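Robotic dishwashing by hand

Robotic dishwashing by hand, also called sink-side manipulation, is the cleaning of tableware in an ordinary kitchen sink by a general-purpose robotic arm. It is treated separately from the dishwasher appliance and from the conveyor machines used in commercial kitchens. As of Oct 4, 2023, no system of this kind was in regular household use.
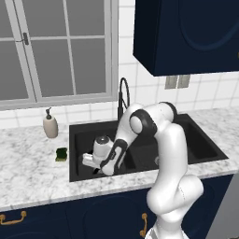
Scope of the task

The full chore is usually divided into clearing, scraping, washing, rinsing and racking. Most published work covers only one or two of these stages. Clearing, in which items are lifted out of a basin and set on the counter, has received the most attention and is often attempted first in simulation, where a rendered kitchen can be reset after each trial. A typical simulated layout includes a counter, a basin sink with a faucet, and small objects such as a sponge or a soap dispenser.

Technical difficulties

Reach. A basin lies below counter level, and the arm must enter from above. The walls limit the angles available to the wrist, and a bulky gripper may touch the side of the bowl before its fingers meet the object. A divider between two basins restricts sideways movement further.

Perception. Dark basins offer little contrast with dark cookware. Glass, suds and moving water degrade depth measurements, and the arm itself can hide the object from a fixed camera.

Contact. Scrubbing requires steady pressure against a curved surface that may slip. Simulators handle rigid plates fairly well but remain weak on sponges, grease and running water — the elements that define the chore.

Bokano trials

The Bokano benchmark was drawn up at the Lalesstead laboratory under İlker Dursun. It consists of 1,573 simulated clearing episodes in a kitchen with a double-basin sink. A run counts as a success when the item stands upright on the counter and has not been dropped. The first controller tested, Drulano, failed in 282 episodes, most of them involving flat plates lying against the basin floor. Mugs and bowls, which present a rim to grasp, caused fewer failures.

A later physical trial in June used four items and no water. Results were poorer than in simulation, and the laboratory attributed the gap mainly to friction values.

Assessment

Dursun has described clearing as "close" and washing as "open." Öztürkmen, a kitchen equipment supplier that reviewed the trials, objected that the benchmark sets no time limit, and that a person clears a sink far faster. A revised version with a time limit and a racking stage has been proposed.

See also: Dishwasher; Mobile manipulation; Robot simulation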